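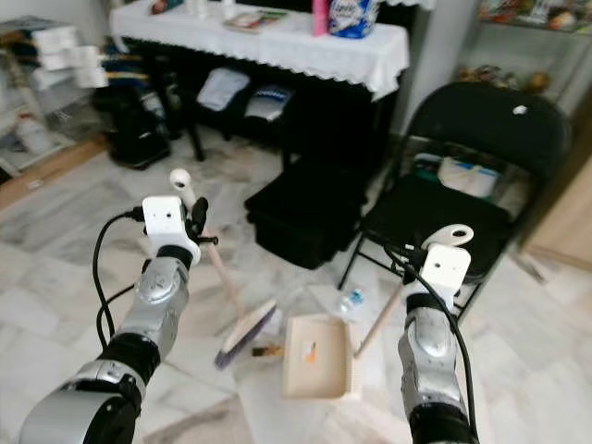 Floors, Brooms and the Hallway: Frequently Asked Questions

Everyone who rents a bench in the Trivach building shares the ground floor, and everyone who shares the ground floor eventually has a question about sweeping it. Hoi-yan Tang collected these over one long July. Keisha Pettigrew answered them, with her patience mostly intact.

Whose job is it to sweep?

Yours, if you made the mess. If you didn't make the mess, it's the job of whoever has the week on the sheet by the kettle. If you have the week and you also made the mess, we admire your efficiency.

How often does the floor get done?

Once in the morning before 9 and again at closing. Marble is unforgiving about crumbs. On the old carpet upstairs you could lose a sandwich for a month, but on a pale polished floor a single brown scrap can be seen from the far end of the passage, and someone will email about it.

Which broom do I use?

The long-handled one with the wooden handle and the purplish bristles. It goes with the long-handled dustpan, the beige one. They live together and should be returned together. There's also a stiff outdoor broom from Hultden, kept by the back door. Please leave it there. It was bought for gravel and it sweeps like it.

Why did we pay extra for a dustpan on a pole?

Because the previous dustpan needed a person to crouch, and it was remarkable how many of our tenants developed knee trouble the week their name came up. Set the tray flat on the floor with the open side toward the broom, and sweep toward it in short strokes. Long, dramatic strokes send everything under the workbench.

What goes in the dustpan and what doesn't?

Scraps, dust, bits of paper, wrappers. Bottles don't. A small plastic bottle will technically fit, and then it will roll out on the way to the bin, and you'll be back where you started with an audience. Pick bottles up by hand, empty them if they need emptying, and put them in the recycling.

I found something small on the floor that might be important. Should I sweep it up?

Look at it first. If it's a screw, a washer or anything that could plausibly belong to a machine, put it in the jar on the windowsill in the office. The jar currently holds nearly 800 pieces, and we'd love for you to come and claim yours.

Is there an order to sweeping the hall?

Yes, and people have strong feelings about it. Ours goes like this: bottom step first, then along the skirting below the stairs, around the corner of the half wall, across the open floor, and finish at the louvered door. Starting at the door means you walk your own dust back over a clean floor, which a certain tenant did for 13 weeks before anybody had the heart to say something.
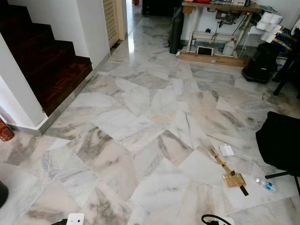
The hall floor, looking past the stairs toward the louvered door and the workbench.

The floor has dark lines all over it. Are those dirt?

Mostly they're veins in the stone. The slabs are white, pale gray and a sort of shy pink, and the gray and brown streaks running across them were there long before any of us. We mention it because Mr. Wu on the second floor once spent a whole lunch hour on his knees with a scouring pad, trying to remove a piece of geology. If a mark follows the grain of the slab and stops at a joint, leave it alone. If it smears, it's yours.

What about the yellowish patch near the middle?

Also stone. We've had it looked at. You can stop reporting it.

Can I mop?

With a well-wrung mop and the Drurkberg stone soap, yes. One capful per bucket. No vinegar, no lemon, no bathroom spray, and none of your grandmother's secret recipe, however white her floors were. Acid dulls marble, and having the hall repolished was last quoted to us at 2770, a number we would prefer to keep hypothetical.

Is the floor slippery?

When damp, extremely. Put the sign out after mopping and keep to the stairs side until it dries. Socks are a bad idea at any time.

Do I have to do the stairs as well?

Only the bottom step, the one with the reddish parquet blocks. Brush along the pattern with a dry broom, and don't let the mop anywhere near it. The rest of the staircase is dark brown wood, belongs to the upstairs rota, and is their problem.

May I leave things by the wall while I work?

For a few minutes, sure. Cans and bags that stay longer tend to become part of the building. Anything still on the hall floor at closing is moved to the shelf behind the office, where you can visit it. After 5 days it goes to whoever wants it.

Does the workbench count as part of the hall?

The floor under it does. The top doesn't. What you keep on a wooden benchtop is between you and your conscience, provided you don't brush it off onto the marble and walk away.

The broom is shedding. What do I do?

Tell Keisha. Don't tape it, and don't order a new head yourself. We have three that don't fit from the last time people showed initiative.

My question isn't here.

Leave a note in the office or catch Hoi-yan before 4 p.m. Questions about swapping weeks on the rota should go directly to the person you want to swap with, in writing, with an offer of biscuits.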